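Learning to push slowly

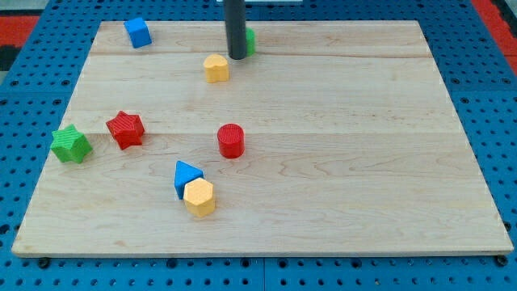

For two months I have been teaching a robot to push small blocks on a board, and I want to write down what I learned before I forget it. I don't write any code for the teaching. I hold a small controller, the arm follows my hand, and the computer at Vinon saves each movement. The tool is only a grey rod with a round end, so it cannot take hold of anything. When the stars, the cylinder and the cube are all on the left and in the middle, and the right half of the wood is free, I have a good start, for then I can ask for almost any move. The yellow hexagon close against the blue triangle is harder. If I push one, the other wants to come with it, and I must go round and touch from the side.

In the first week I was too quick. I corrected my mistakes with little nervous movements, and later the robot made the same nervous movements, which was quite embarrassing to watch. Now I stop before each push, look, and then go in one line. My pushes take 20 seconds or so and they are boring - this is good.

We need 4000 demonstrations for the Sturnent project. I do them in blocks of 6, then I stand up and walk to the window. Without the pause my hand becomes heavy and the lines become crooked.

I still don't know what to do with the pushes where I changed my mind halfway. My colleagues at Kokkonen keep them, we throw them away. In July we will compare the two ways, and I will write again then.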